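Chapter 6
Why Homes Fill Up

Most households own more than they can name. Ask a family in Lunwood what is in the cupboard under the stairs and you will get a confident answer, followed by a different one from whoever last tried to close the door. Economists call the contents of a home its stock of durable goods. The rest of us call it stuff.

This chapter looks at how that stock builds up. A kettle is bought because the old one broke. A necklace arrives as a present and stays for forty years, earning its keep at two weddings and a funeral. Neither shows up in the monthly budget once paid for, yet both take up room, and room costs money.

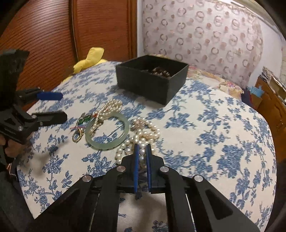

6.1 The price of a shelf

Suppose a flat rents for 900 a month and a third of it is given over to storage. The tenant is paying 300 a month to house her possessions, none of whom contribute. Over 18 months that comes to 5,400, and the exercise bike is still in its box.

Bedding is a good case to start with. It is bulky, it lasts, and people replace it long before it wears out, usually in the July sales.
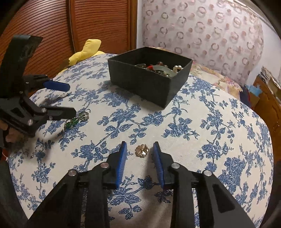 Fig. 6.2 A quilted bed cover with a peony pattern.

Before reading on, list the bedding in your own home and guess what each item cost. Keep the list. We shall need it in 6.4, where it will be less flattering.

Comments (3)

iker_reads: Did the list. Do cushions count as bedding? Asking for a large number of cushions.

Zirar: They're under soft furnishings in 6.3.

lunwood_mum: My exercise bike is out of its box, thank you very much. It has coats on it.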